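Horkell (car)

The Horkell is a small five-door hatchback built by Sayce at its Tollodura plant. Sold in two body lengths, hatch and short wagon. Replaced the Bukunura, with which it shares a floorpan and most of the rear suspension. Never a big seller new; does better used, mainly on price.
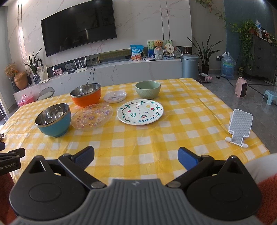

Catrin Lewis disagreed with the usual line on resale, writing that dealers "marked it down on the badge alone" and that a clean wagon with service records was worth more than the guides gave it.

Engines. Gas only at launch, hybrid added at the first facelift. Early cars had a weak thermostat housing, fixed under warranty if the owner asked. Timing belt, not chain, so buyers should check the reciept for the last change. Manual has 5 speeds in base trim, 6 in the others.

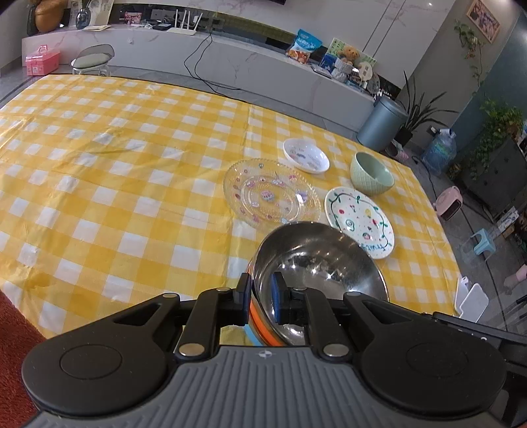 The hybrid came only with the automatic and lost a little trunk space to the battery. Spare wheel deleted too, sealant kit instead. Leasing firms took most of the first years output, and many of those cars reached the used lots together, which pushed prices down further. Cadi Meredith's buyer's guide lists 9 trouble spots, most of them electrical.

See also: Bukunura, Sayce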